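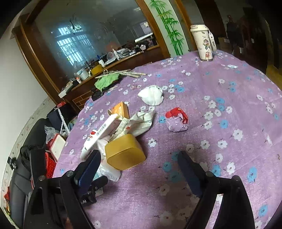
**Imtiaz Thambiah** - *intégrateur, modérateur de la section Pinces*

Salut à tous ! Gros bug passionnant sur la Gruritz : au bout de 40 cycles de tri sur table, un mors se referme avec du retard sur l'autre. Du coup l'objet pivote et tombe. J'ai perdu 11 prises sur 300, toutes sur du souple (sachets, emballages froissés). Une idée ?

---

**giuliana_s**

J'adore ce genre de panne ! Regarde l'axe côté gauche. Chez moi il avait pris du jeu, presque 39 centièmes, et le mors traînait pareil.

---

**Habibur G.**

Pas d'accord, un axe usé raterait aussi les boîtes rigides. Pour moi c'est le seuil d'effort, trop bas depuis la mise à jour de mars.

---

**Imtiaz Thambiah**

> un axe usé raterait aussi les boîtes rigides

Bien vu, mais une boîte se recentre toute seule entre les patins ! J'ai remis l'ancien seuil : même retard.

---

**giuliana_s**

Ah ! Coupe l'alimentation avant d'y mettre les doigts - la mienne s'est refermée sur mon pouce.

---

**Habibur G.**

Je reste sur le logiciel, mais démonte, je veux voir ça !

---

**Imtiaz Thambiah**

Axe commandé chez Saltura, je poste les mesures dès qu'il est monté.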